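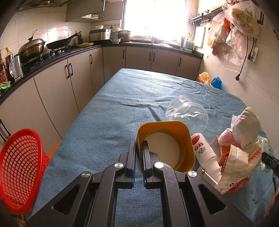 Why Plastic Packages Come in Different Kinds

Plastic is a material made of very long chains of tiny parts called molecules. The chains can be packed close together or spread apart, and this changes how the plastic behaves.

Stiff and bendy

A bottle has to keep its shape when it is picked up. Its walls are thick enough to push back against your fingers. A wrapper is made from plastic rolled or blown into a very thin sheet, called film. Film folds easily and weighs very little.

Clear and colored

Many plastics let light through. To make a yellow container, a factory mixes colored powder or pellets into the plastic before shaping it. The color goes all the way through the wall, so a scratch does not remove it.

How a bottle is shaped

1. Plastic pellets are heated until they are soft.
2. The soft plastic is formed into a small tube.
3. The tube is closed inside a metal mold.
4. Air is blown in, and the plastic spreads out against the mold.
5. The plastic cools and the mold opens.

The Plovel factory makes 1,563 bottles in one hour on a single machine.

Sorting after use

Many packages have a number from 1 to 7 inside a small triangle. The number tells you the type of plastic. Different types melt at different temperatures - mixing them can make weak plastic. Film is often sorted separately, as it can wrap around the moving parts of sorting machines.

Words to know

Film: a thin, flexible sheet of plastic.
Mold: a hollow form that gives a material its shape.
Pellet: a small grain of plastic, ready to be melted.

Text: Martim Aguiar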